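Automation of Small Chores, handout 5

Today we ask if a machine can put a small part into its case and close the lid. For a worker at Derncombe this is a short task. For a gripper it contains several hard steps, and the lid is one of them.
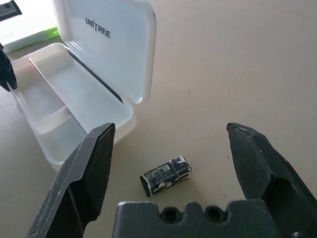 Stallance commented on last year's handout that closing is easier than picking, and that we should grade the two steps separately. I agree with the second point.

Homework: write down which step you would leave to a person. Hand in by 13th March.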